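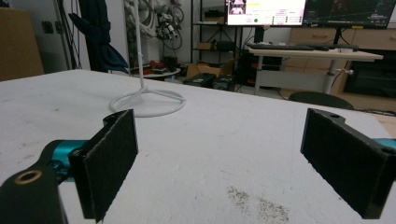

A white table shows you every mark, and then you clean the mark again tomorrow, according to Naheed Swati, and she would still choose the white one. On dark tables she used to lose small screws for half a morning.

January 6, 2020
By Jolán Vincze

We are looking for a workshop assistant at Drirncombe, to start as soon as we find the right person. The post is part-time, 11 hours in a week, divided over three afternoons which we agree together.

The work is mostly about tables and what is on them. Our shared workshop is used by people who repair lamps, make small furniture and build models. They come and go, and the tops become scuffed and dirty. Between two users the table must be cleared, wiped and checked, so the next person can begin without first making order after somebody else. Please do not imagine an office cleaning job. You will need to recognise which piece of metal is rubbish and which one is the missing part of a project, and when you are not sure, you must ask.

Your tasks will be:

- to clear and clean the work tables, including grit and old glue
- to return stands, clamps and hand tools to their places
- to write labels for the shelves, where at present many labels are missing or wrong
- to keep the booking book for the tables
- to help new users in their first hour
- to make small repairs, for example a loose lamp stand or a drawer which does not close

In December we began to sort the old stock of the Szabó shop, which was given to us when the shop closed. It is 732 boxes of fittings, and we have opened 100 of them. The new assistant will continue this together with Csaba Bíró. It is slow work and a part of it is dusty. Masks and gloves are provided.

We ask for some experience with hand tools, from a job or from home. A certificate is not necessary. You should be able to lift a box of moderate weight and to stand for a good part of the afternoon. You should speak enough English to explain to a visitor how a clamp is used. Several of us have learned English as adults, so nobody will correct your grammar.

The pay is 1,125 pounds for the first three months together, paid in three equal parts. After this time we will sit down with you and speak about a longer contract. Tea and coffee are free, and you may use a table for your own work on any evening when it is not booked.

To apply, please write one page about yourself and something you have repaired, also if the repair was not perfect. Leave the letter at the Drirncombe front desk, addressed to Győző Antal. If you would like to see the workshop before you decide, ask for Jenő Bozsik at the same desk and he will find a time with you.

We answer every letter, but please allow us two weeks.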